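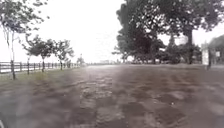

August 2019, Vistano trial unit, wet route

Second outing with the Vistano patrol kit on the Hadska base. Rain all morning. Two laps planned, same waypoints as in May, speed cap left at the factory setting. Logging to the Welstead box, 600 MB free at the start, so clear it before the next run. Front camera only, lidar still back with the supplier.

Path follower holds on puddles better than I expected. Heading drifts a little on turns. Check wheel slip values against the dry log. 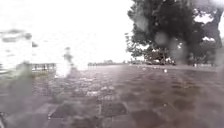 Does the kit come with anything for a wet lens? The base price covers a plain flat cover; the air nozzle is a separate line on the Uçar quote, with a lead time of four weeks.

Obstacle stop threshold is still at default. Try one step lower and repeat lap 2.
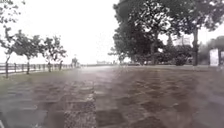
Melati Lumenta wrote back that she would not sign off on the rental until the nozzle has been tested on our own base, and wants the slip numbers first.

To do: export log, new desiccant in camera housing, call Uçar.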